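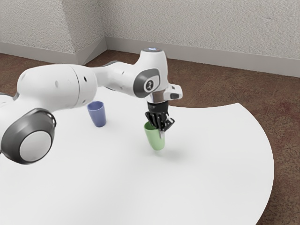 Unit 6: Collecting demonstrations in simulation

Read before lab. Bring your log sheet from Unit 5.

The sales pitch for simulated data goes like this. A real arm gives you a few good demonstrations an hour, someone has to reset the table each time, and things break. A simulator gives you as many as you have the patience and the computer time for. All of that is true. My complaint is with the next step in the argument, where the number of demonstrations gets treated as if it measured how much the policy will learn.

6.1 What we are collecting

The task this month is cup stacking with two cups, one green and one blue, on the round table in the Omgate scene. An operator drives the arm and the simulator writes down the joint positions, the gripper command, the rendered view and the object poses. One run from start position to release is one episode. Each group will hand in 25 episodes.

Note that object poses come free in simulation. You will be tempted to feed them to the policy. Don't. On a real table you would have to estimate them, and last year several groups reported lovely results that depended on knowing exactly where each cup was.

6.2 The grasp is a choice, and the data will inherit it

A tapered open cup can be picked up in more than one way. You can close on the outside wall, pinch the rim, or put fingers down into the opening. The Plemlow baseline set has mostly the last kind, with the cup carried low over the tabletop. It looks fine on playback. Ask what happens when the carried cup has to go inside the other one, or when the cup is upside down, and it looks less fine.

If one operator always grasps one way, a policy trained on that operator has no reason to know any other way. If two operators use different grasps and nothing in the input says which is wanted, a simple policy may average them and close on air. Neither problem shows up in the episode count. Write the grasp type on your log sheet for every episode, including the ones you throw out.

6.3 Be suspicious of contact

Rigid cups, simple friction, a gripper that never wears. Simulated contact is a set of guesses that somebody tuned until the motion looked right. A fingertip can sink slightly into a wall with no penalty, and a grasp that would slip on a real cup can hold forever. The Fisen notes claim their contact settings "transfer well." They tested 3 objects, none of them a cup. Read the claim with that in mind.

6.4 Variation

Textured walls and a mottled carpet make a render look more like a room. They do very little for you if they are the same in all episodes. The same goes for lighting, and for a table that is always plain white, against which a colored cup is about as easy to find as anything could be. Lefèvre's set has over 300 episodes and a single background. I would take a smaller set with changed cup positions, colors and camera angles - though I can't promise you that it wins, and you should test it.

6.5 For lab

Record your 25 episodes. Move both cups between episodes, and set the positions from the random list, not by eye. People who place cups by eye put them where the arm likes to reach.

Keep failed episodes in a separate folder. Do not delete them.

Hold back 5 episodes before you train anything, and leave them alone until Unit 7.

Write one paragraph on something your data cannot teach. "More data is needed" will get no credit.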